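About Clukgate

Who we are

Clukgate is a small foreign policy shop in Endville. We write about treaties, mostly the boring middle part of treaties, after the signing and before anybody checks whether the thing got carried out. Export rules, port access, shared fisheries, who recognizes whose paperwork. That's the beat.

We started as a Monday reading group above the Antoniuk building's print shop. Four people, one long table, a stack of trade agreements. Then a newsletter. Then an office downstairs, same building, better heat.

What we do

Briefs. Short ones, 2 to 4 pages, plain language. Written for legislative staff, local reporters, grad students, anyone who has to explain a border agreement by tomorrow morning.

The Plileck Tracker. Our longest running project. It follows 90 agreements between mid-sized countries and logs what each side said it would do and what it has done so far. Updated every month, except December when we go back through old entries and fix them. Corrections go at the top of the entry and stay there.

Talks. Three public evenings each season, free, doors at 6:30 pm. Bring a question. Coffee is included, the parking is not great.

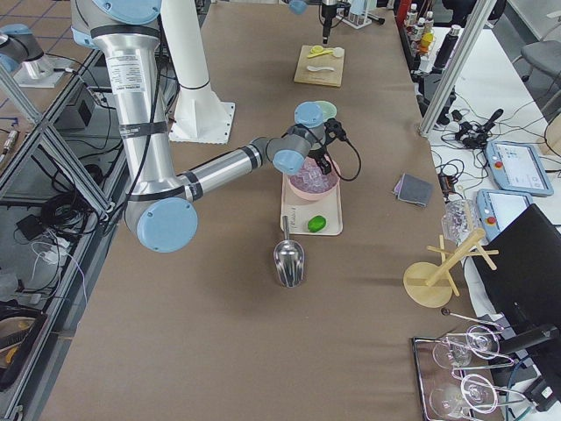 Robot arm over a pink bowl of ice cubes

How we work

Every brief gets two readers before it goes out, one who knows the region and one who doesn't. If the second reader gets lost we rewrite it. Slow some weeks. We'd still take slow over wrong.

We link to the treaty text whenever its public. When it isn't, we say so and tell you what we relied on insted. Opinion pieces are marked as opinion. The tracker carries no opinion at all, just the commitment, the date and the status.

We don't endorse candidates. We don't draft bills. We will talk to any office that calls, from any party, and they all get the same answer.

Money

Subscriptions, small grants, fees for training days. No funding from governments or from firms named in the tracker. Grants are listed on the Funding page with the amount and end date. Newsletter is free and staying free. Paid subscribers get the full tracker download and the notes files.

Training days

One-day sessions on reading an international agreement: annexes, side letters, entry-into-force clauses, reservations. Groups up to a dozen or so. We come to you if you're within a couple hours of Endville, otherwise over video. Materials are yours to keep and copy.

Getting in touch

Use the contact form for pitches, corrections and speaking requests. Corrections get read first. Pitches: one paragraph, tell us which agreement and why now. No attachments please, the filter eats them. Office is open weekday mornings, side entrance, ring the bell marked Clukgate and give it a minute.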